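Stornness Mending Project
Progress report to the Chowdhury Fund
12/07/2023

Hello all, and thank you for being so patient with me over this one! I know it was meant to be shorter than last time, so I'll try.

The big news is that the repair evenings are full. We have 49 people signed up (we said 30 in the bid, which looks a bit timid now) and a waiting list that I keep on the back of an envelope. Most of them come for darning and zips. A few come for the biscuits and have ended up sewing on buttons anyway.

Money first, as you asked. The sewing machines came in under budget, thanks to Prolano letting us have the older model at the schools price. Thread went over. I had no idea how much thread people get through when they're learning, and I've moved £80 across from the publicity line to cover it, which I hope is all right with you. We hardly need posters at this point. Room hire is paid up until October and I've attached the invoices to the email, all except the June one, which Stornness Hall has promised to send again.

The school uniform swap was the bit I was most nervous about, and it went far better than I dared hope. We took in almost 130 pieces, mostly jumpers and PE kit, and the ones past saving went for patches and practice cloth. I would like to do it again before the autumn half term, but earlier in the day, as parents with little ones found the evening slot a pain.
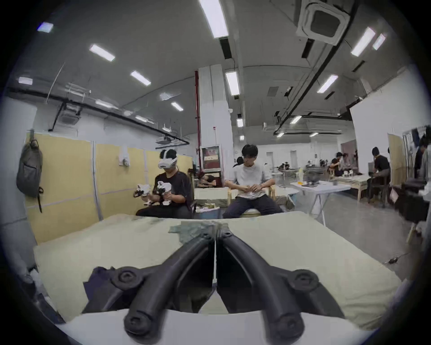
Vitalii Hrynyshyn wrote to me after the last session to say he'd liked the patching best, but that two hours was too short to finish anything and he'd gone home with one knee done and one knee open. Could we not start at six? He also wanted more on hand stitching and less on the machines, seeing as he hasn't got one at home and doesn't mean to buy one.

I think he has a point on both counts. Cletus Park and I have talked it over and we'd like to try a longer evening from September, with the first half given over to hand work. It would mean 5 extra hours of hall hire a month. I can find that within the grant if we drop the trip to the Clutuson mill, and I'd sooner drop the trip, much as I was looking forward to it (they do a very good lunch).

Still to do: the first aid certificate, the feedback forms, and a proper cupboard with a lock for the scissors. I'll send the June invoice the minute I get it.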